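I moved the smoke alarm out of my kitchen doorway last January, after it went off for the third breakfast in a row, and that got me poking at everything else in the house that's supposed to save us from a fire. These are the bits I've kept doing.

## Test the alarms when you're already up a ladder

I used to plan a big testing day and then skip it (every time!). Now if the stepladder is out for a light bulb, I press the button on whichever alarm is closest. I also run the soft brush of the vacuum over the vents. Check the date on the back while you're there. Mine was so old the sticker had gone brown, so I bought a Dostico with a sealed battery and wrote the month on the side in marker.

## Hang the extinguisher by the way out

Mine lived under the sink behind the dish soap, right beside the stove. My neighbor Naheed Arain took one look and asked how I planned to reach it with a pan on fire. Fair point! It's on a hook by the back door now, about 127 inches from the burners, and I look at the gauge when I take out the trash.

## Keep the door keys where a sleepy person can find them

We have a deadbolt that needs a key on the inside, and I'd love to swap it for a thumb turn. Until then the key sits on a nail next to the frame, low enough for my youngest. Try it with the lights off. I dropped ours twice.

## Clear the table before you light anything

Paper napkins, tissues, mail, all of it goes somewhere else before the candles come out, and the cloth gets pulled flat so nothing tips.
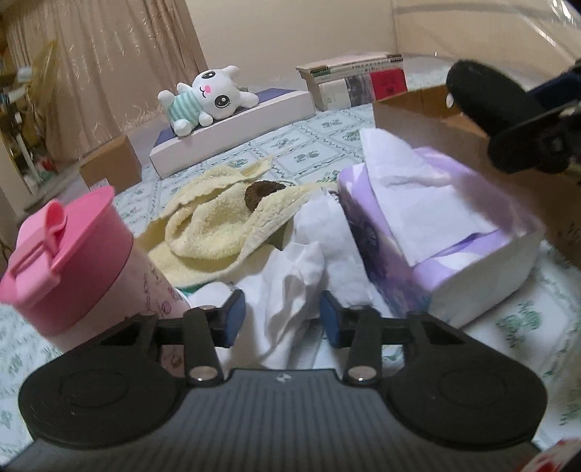 ## Walk the route once in your socks

Start from the bed, go to the curb, and move whatever you trip on. For me it was a Koltico shoe rack at the bottom of the stairs, which now lives in the garage.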